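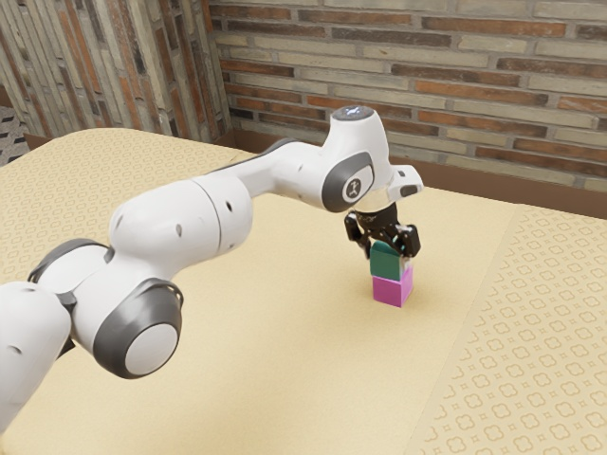 Section 4. Introducing the Stacking Cell to a Staffed Packing Line

4.1 Purpose of this section

This section applies to sites where the Flostico stacking cell takes over work previously done by hand. It covers the change in duties for line staff, the first supervised shift, and the daily handover between operators and the cell. Mechanical installation is covered in Section 2. Gripper calibration is covered in Section 3 and must be complete before any step below is started.

4.2 Changes to staff duties

Once the cell is in service, line staff no longer lift and stack individual blocks. The following duties remain with staff or are new to them:

Loading the infeed and confirming block size against the work order.
Checking finished stacks for alignment.
Clearing faults at Level 1 (see Table 4-A).
Recording every stop in the Akness shift log, including stops of only a few seconds.

Supervisors must give each affected employee a written copy of the revised duties before the first supervised shift. Employees who previously rotated through hand stacking should be placed in the new rotation, with no operator assigned to stack inspection for longer than two hours at a time.

4.3 First supervised shift

1. Run the rehearsal program in Fikre, the simulation package supplied with the cell. Operators attending the shift should watch at least one full pick, place, and release.
2. Confirm that all operators can point out the emergency stop nearest to their own station.
3. Set the cell to Reduced Speed. The panel shows code 635 when this mode is active.
4. Place one block on the work surface and command a single pick. Check that both fingers close on the upper part of the block.
5. Command a two-block stack. The upper block must rest flat on the lower block before the fingers open.
6. Repeat step 5 for 10 stacks. If any stack leans or falls, return to Section 3.
7. Have each operator start, pause, and restart the cell without assistance.
8. Enter the results in the shift log and obtain the supervisor's signature.

CAUTION: Do not reach between the gripper and the work surface while the arm is holding a block, even when the cell is paused. A paused arm remains under power.

Note: Reduced Speed must stay on for the first 18 shifts. The Skodham service desk can extend this period at the site's request but cannot shorten it.

4.4 Daily handover

1. The outgoing operator pauses the cell with the gripper open.
2. Both operators read the open entries in the shift log together.
3. The incoming operator signs in at the panel and restarts the cell.

CAUTION: Never restart the cell under another person's sign-in.

4.5 Staff concerns and requests

Operators may ask for a change to cell speed, station layout, or rotation by using Form 4-C. Supervisors must reply in writing within 10 working days. Stop records must not be used to rate the performance of individual employees.

Proceed to Section 5, Routine Cleaning.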